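Towel folding cell – how to set up and run it by the house rules

Quick version for new operators on the Clolura bench. Long version is in the binder.

1. Clear the table. Towel only. No phones, no mugs, no spare cloths.
2. Check the finger screws by hand, then with the key. Loose one = stop and tag it out.
3. Speed cap at 50 percent for any new program. Stays there untill you get 5 clean folds in a row.
4. Approach from above, slow down before the fingertip gets to the fabric. Never drive down into the table to get a grip.

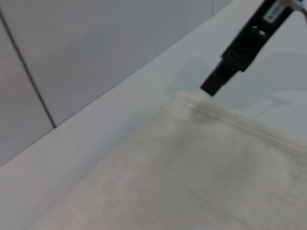
Ikix asked if the 50 percent cap still applies when only the fold order changes and the grip points stay put. At their site they skip it and just rerun the last 2 cycles.

Yes, it applies. New order is a new program. Log it as one.

5. Lay the towel flat before every start. Smooth out big ripples, square it to the table edge by eye. Tags and loops can stay on – but note which side they're on in the log, the grip point might need to move. 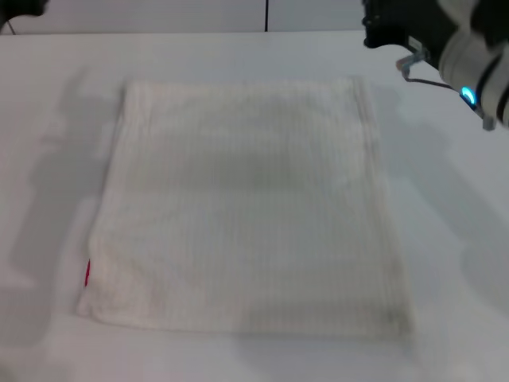 6. Hands out before you press start. All of you behind the line, not just the hands. If the towel shifts, pause first and then reach in – never on the fly.
7. After a bad grip dont retry more than 3 times. Open the gripper, back off, relay the towel, start over.
8. End of shift: arm to park, power off at the cabinet, write down the program name. Initials too.

Rules get reviewed every August. Changes go in the binder first, then here.

Related
Sipos gripper pads – when to swap
Markov cell: e-stop test, step by step
Filling in the fold log

Contact | Copyright Clolura | Back to top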